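Tiltton Allotment and Garden Society
Minutes of the August meeting, held in the back room at Plernero
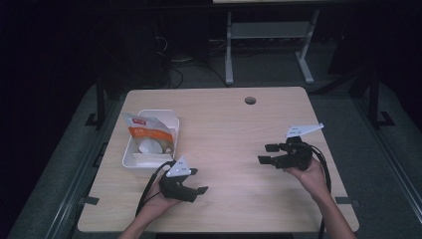

The meeting opened at 7.15 pm with 15 members present and a warm welcome to the two new plot holders from the Lemaire end, who we hope will not be put off by the length of our discussions. Apologies had come in from the Plilon Road plots, most of whom were away.

Minutes of the last meeting
Agreed, with one correction. The hosepipe was lent to plot 6 and not plot 20, and the secretary is sorry for any awkwardness over the fence.

Water
Nevzat Akyol gave a long and very helpful account of the trouble with the lower tank, which has been filling slowly ever since the dry spell. He has cleaned out the valve twice and thinks the pipe under the path is pinched - probably by the roots of the old plum. Members were keen to save the plum if at all possible. Nevzat will dig a small trial hole by the gate and report back. In the meantime, please use cans on the lower plots and leave the tap for those who find carrying difficult.

Produce show
There was a good deal of cheerful disagreement about onions. It was finally settled that dressed and undressed onions will be judged together this year, as before, and that the marrow class will go by weight. Entry stays at 20p. Tables can be set up from 9 am.

Plot rents
Rents will go up to £31 for a full plot. Half plots stay as they are. One member voted against and asked for this to be noted, which it now is.

Any other business
Blackberries along the back hedge are ready and anyone may pick them. A green-handled fork has been left in the shed. Thanks were given for the plum cake.

The meeting closed at 8.50 pm.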